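Steltine completes comparison of hand-held grippers for household handling tasks

Jekusthorpe, 06/09/2026

Steltine, the automation testing firm based in Jekusthorpe, has completed a comparative trial of five hand-held grippers intended for recording everyday handling work. The results are published in a report released to partners today. The trial was carried out at the firm's Pasville workshop and drew on almost 3000 recorded attempts at ordinary tasks, including the handling of clothing, crockery, cables and small packages.

Hand-held grippers allow a person to carry out a task with the same fingers and the same camera view that a robot arm will later use. They have become a common means of gathering material for training such arms, but buyers have had little independent information on how the available designs compare in daily use. The Pasville trial was set up to provide it.

Each gripper was used by the same group of operators, working through an agreed list of tasks in a fixed order. Operators exchanged grippers after every session so that practice with one design would not favour it over the others. The report scores each device under the headings of finger grip, camera coverage, comfort over a full working session and the quality of the position data recorded.

Soft goods proved the most demanding part of the programme. Knitwear, towels and loose covers change shape as soon as they are touched, and an operator must judge where to place the fingers before the fabric moves. Of the attempts recorded, 388 involved garments placed over chairs, rails or door handles. The differences between the grippers were wider in this group than in any other.

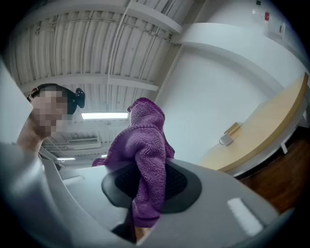

A knitted garment over a mesh-backed chair, seen from the camera on a hand-held gripper during the Steltine comparison.

Grippers with broad, slightly flexible fingers performed best on thick knits, where narrow fingers tended to catch single loops of yarn. On thin cotton the order was reversed, and the narrow designs were able to lift one layer without disturbing the layer beneath. The report does not name an overall winner for soft goods and advises purchasers to begin with the fabrics they expect to handle most often.

Camera choice was considered separately. Wide-angle lenses kept the object and much of the surrounding room in view, and recordings made with them gave steadier position data when the operator turned quickly. They also showed more of the gripper body than narrower lenses, leaving less of the picture available for the object itself. Steltine found that moving the camera mount slightly further back did little to improve matters and made the device more tiring to hold.

"Our partners asked for a plain comparison carried out under ordinary conditions, and we have tried to provide one," said Asif Gilani, Head of Trials at Steltine. "A gripper may perform very well on a rigid box at bench height and much less well on a jumper hanging from a chair. Both results are now set out in the same tables, and readers may give them whatever weight suits their own work."

The second part of the report deals with the control units supplied with each gripper. Differences in start-up time were small. Differences in the handling of interrupted recordings were larger, and two of the units discarded a session entirely if the connection was lost before it had been saved. The manufacturers concerned were informed of this finding in July and given the opportunity to comment. Their replies are printed in full as an annex.

The trial was supported by Satti, the equipment hire company, which supplied the grippers and spare fingers from its standard stock. Satti had no part in the design of the tasks or the scoring of the results. All devices were tested as delivered, with the settings recommended in their printed instructions.

Steltine will now extend the work to robot arms. The same five finger designs will be fitted to a bench-mounted arm at Pasville and tested on a shorter list of tasks, in order to establish how closely results obtained by hand carry over to automatic operation. Particular attention will be given to garments, for which operators reported that they often corrected a poor first grip by feel.

The full report, the task list and the scoring sheets are available to partner organisations on request. Laboratories wishing to propose a gripper for the next round should write to the Trials Office at Steltine, Jekusthorpe, enclosing a technical description and confirming that two complete units can be made available on loan.

Notes to editors

Steltine carries out testing of handling equipment for manufacturers, hire companies and research laboratories. Its head office is in Jekusthorpe and its workshop is in Pasville.

Requests for interviews with Asif Gilani should be addressed to the Steltine press office.

ENDS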